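Before We Sign for the Arm: Speaker Notes

Virgilio Barredo
December 6, 2023
37 shares | 3 comments
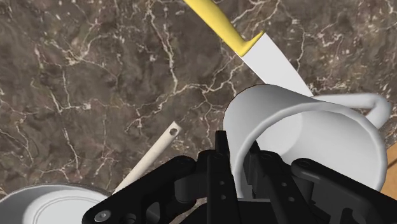 Start with the money. The purchase request in your packet has one line for the arm and gripper and one line for "software." Ask who in the room can say what the second line covers. Wait. Let it get uncomfortable.

Dodix wants us to buy on the strength of simulation results. Their sheet says 1334 successes out of 1527 tries at clearing a counter. Fine. Every one of those tries was rendered. A mug on its side in a renderer weighs what somebody typed in. Ours come back from the dining room with coffee in them.

I'm not against simulation. It's cheap and you can run it overnight, and I'd rather find out on a screen that two fingers can't get a plate off a flat counter. My complaint is with using it as a quote.

(Slow down here, people take notes.)

Things missing from the request:
- spare fingers and pads
- a guard or a fence, and the floor space it eats
- whoever gets called when it stops at dinner
- training, twice, because people leave
- the second year of the license

Tabrizi did send a price for service. Read it aloud. It starts after 30 days and it doesn't say what counts as a visit. I asked them in writing and got a brochure.

Knives. Someone will bring this up, so do it first. The request says "mixed items" and never says if knives are in or out. If they're out, a person has to pull them before the arm starts, and that person's time goes in the budget. If they're in, I want to see the risk assessment before I see an invoice.

What I'd sign today: a rental through February, one station, our own dishes, our own staff keeping the log. Tusedby will rent. Varusico says they might — get that on paper.

If they ask what number would change my mind, say I don't have one yet. Failures sorted by type would help more than a bigger percentage. Stop there and take questions.

Comments

marlo_k: We bought on a sim demo too. The fence cost us a prep table.

Denise: Did Tabrizi ever answer about the visits?

V. Barredo: No. Second brochure, though.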